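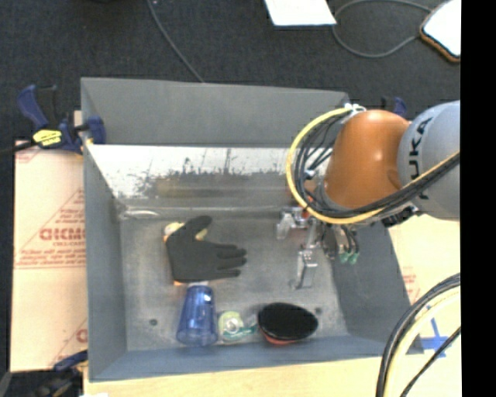

The bingo hall in Clovham opens its doors at 5 in the afternoon, and before this hour there is already a line on the stairs. I came here in April to understand why a game with paper cards still has its public, when everyone can play on the phone.

The hall belongs to Jovitz, a small company which has a second one in Dullircombe. It has 305 seats. A book of cards costs 2 dollars, and the price did not change for many years. The prize for a full house on the night of my visit was 2064 dollars, because it was not won in the weeks before and it grows each time.

I expected noise, but during the game the hall is very quiet. People mark their numbers with thick ink pens and they don't look up. A woman at my table played six cards together and corrected mine two times.

Between the games they talk, and for many of them this is the real reason to come. The bus from Tindall waits until the last game is finished. The company tried an online version, but the regular players did not like it, and it was closed after one winter.

I lost everything I paid, and bought one more book.

Last updated: 16 Nov 2018

Shares 5 | Comments 2

My mother takes that Tindall bus. She never wins either, lol

Does Dullircombe have the same prize or is it separate?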